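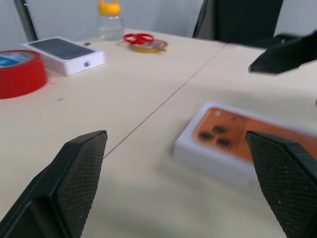

The bench in use: phone boxes, two rolls of tape, the red-handled scissors and the yellow-lidded jar, with the grippers over the table.

How to write a set of table rules for a two-gripper bench (and get people to keep to them)

I have been asked for our table rules so many times now, usually by someone who has just been given a pair of arms and a corner of a room, that I thought I had better write the whole thing down properly. Make yourself a cup of tea first, as I do go on a bit.

First, a word about what these are and what they aren't. Table rules are the small everyday habits that sit underneath your risk assessment. They don't replace it. If you haven't done one, please stop reading and go and do it, with the arm maker's manual open beside you and somebody who knows the law where you work. ISO 12100 will take you through the general method, ISO 10218 covers industrial robots, and ISO/TS 15066 is the one to read if people and arms are going to share a space. They aren't bedtime reading, but they are much less frightening than they look, and a rule sheet written by somebody who has read them is nearly always shorter than one written by somebody who hasn't.

What you will need

A sheet of paper, one side only
A pencil, and a pen for later
Masking tape in a colour that isn't already on your table
A tape measure
The people who use the bench, all of them, for an hour
A lint-free cloth and a soft brush

Step 1. Draw the reach before you write a word

Switch the arms off, lock them off in whatever way your assessment says, and draw the table from above on your sheet. Now mark how far each gripper can get. Use the maker's reach figure for the arm and then add the gripper and the longest thing it will ever hold. People forget that last part every single time. A gripper on its own might stop short of the edge, and a gripper holding a pair of scissors might not.

With two arms you will have a patch in the middle that both can get to. Shade it in. We call ours the shared patch, and most of the rules that follow are really about that bit of table. On our first drawing it came out far bigger than any of us had guessed, and Volkan Keskin went back and measured it again because he thought I'd held the tape measure wrong. (I hadn't, I'm pleased to say.)

Draw in the furniture too. Chairs, poles, cable runs, the lot. An office chair behind the bench is a lovely thing when you are writing up notes, and it needs a parking place that is outside the reach line when the arms are live. Put a tape mark on the floor for it.

Step 2. Look at the table itself

If your work surface is two tables pushed together, as so many are, you have a seam, and the seam deserves its own line on the sheet. Run a fingertip across it. If you can feel a step, so can a small box being slid along, and a gripper finger coming down low will find it as well. Clamp or bolt the tables to each other underneath, check the step again, and then agree that nothing gets set down straddling the join unless the job calls for it.

While you are there, see how the top takes the light. Two tables bought as a pair can still look different, one a touch brighter than the other, and if you are relying on cameras you'll want to know that before you start blaming your software. Write down which lamps are on and leave them be.

Step 3. Sort the objects into three kinds

It helps to tip everything out and talk about it, one thing at a time. Ours end up in three groups, and the names are homely but they have stuck.

Easy guests are light, dull and hard to hurt yourself with. A roll of tape lying flat is an easy guest. So is a small cardboard box with nothing in it.

Guests with manners to learn are the ones that can be used with a bit of thought. Phone boxes are a good case. Decide whether yours are going to be empty or filled, write it on the sheet, and stick to it, because an arm that has been set up gently enough for an empty box may do something quite different with a full one. Our rule is empty boxes only, and no phone with a battery goes anywhere near a closing gripper. Glass also belongs in this group. A glass jar can stay on the table if it stands well back and is not part of the task. If it is part of the task, ours gets swapped for a plastic one, and I'd urge you to do the same.

Supervised guests are anything with an edge or a point. Scissors are the obvious ones. You can ban them outright and plenty of places do. If you keep them, here is what we settled on after a good deal of back and forth:

Blades closed before the arms go live.
Points facing away from wherever the operator stands.
Scissors never handed from gripper to gripper, nor from gripper to person.
One named person watching, with a hand on the stop.
If they fall, stop the arms first and pick them up second.

I'd add a note about stacking. Scissors resting on top of a roll of tape are a perfectly fair thing to ask a gripper to deal with, as real tables are full of things lying on other things, but they can slide when the roll is nudged. So if you stack, say so on the sheet, and treat the whole pile as belonging to the strictest group of anything in it.

Step 4. Set your speeds and say who may change them

Your numbers must come out of your own assessment, and I would be doing you no favours by giving you mine to copy. What I can pass on is how to write them down. Put one speed for setting up, one for normal running, and one for whenever a supervised guest is on the table. Three figures, big print. Next to them put the names of the people who may change them. On our sheet there are 2 names, Tsegereda Kumsa and Hiwot Ambaye, and if neither is in the building then the speeds stay as they are, however dull that makes the afternoon.

Do the same for grip force. A finger that closes kindly on a cardboard lid may not be so kind to a knuckle.

Step 5. Look after the fingers

I have a soft spot for this step. Gripper fingers with a textured face, the sort with a fine diamond pattern, hold beautifully when they are clean and collect every speck of dust in the room when they are not. A few light specks do no harm. A proper film of it, or a smear of tape glue, and the grip you tested in the morning isn't the grip you have after lunch.

So: brush the faces before each session, brush along the pattern both ways, and wipe with the dry cloth. No solvents unless the finger maker says so. Look at the tips for chips and check that the two fingers still meet square. We keep a card for each pair, and we had noted 47 sessions on ours before the first change. Yours will be different, and that's rather the reason for keeping a card.

Step 6. The hands rule

I have left this one until you have warmed up, but it goes at the very top of the finished sheet.

No hands inside the reach line while the arms are live.

Not to straighten a box, not to catch a roll that is heading for the edge. Let it drop! Tape bounces and boxes are cheap. The pull to reach in is terribly strong when something is about to topple, and the only thing I've found that helps is practice, so we do a little drill in which Abenezer Adugna sets an empty box near the edge, the arm pushes it off, and the new person stands there and lets it go. It feels very silly and people remember it for years.

Step 7. Two grippers, one patch

When both arms are wanted over the shared patch, one of them leads. Decide which before the run and say it out loud. The other waits outside the shading until the leader has let go and backed away, unless the job is a true two-handed one, such as holding a box with one gripper and lifting its lid with the other. For those, run the whole thing slowly with nothing on the table, then with the box alone, and only after that with everything else around it.

Keep in mind that a wrist camera gives you a narrow idea of things. The other gripper may come in from the side and be a blur before you've noticed it. Whoever is watching should watch the table with their own eyes, and leave the screen to somebody else.

Step 8. Write it up, in pencil

Now turn your notes into one page. Short lines, everyday words, the hands rule first. Our first draft had 73 lines and I was very proud of it, and not one person got to the bottom. Wendelin Kälin took it home and brought it back with 24, and I'll admit that his was better. Pin it where it can be read from the operator's place. Leave it in pencil for a fortnight, let people grumble and rub things out, and then go over it in pen and sign it.

Step 9. Keep it alive

Go back to the sheet whenever you change an arm, a finger, a table or the sort of thing you put on it. We also read ours through together every November, whether or not anything has changed, and there is usually one rule that has quietly stopped being true. Last time it was the chair mark, which had worn off the floor completely, so out came the masking tape again.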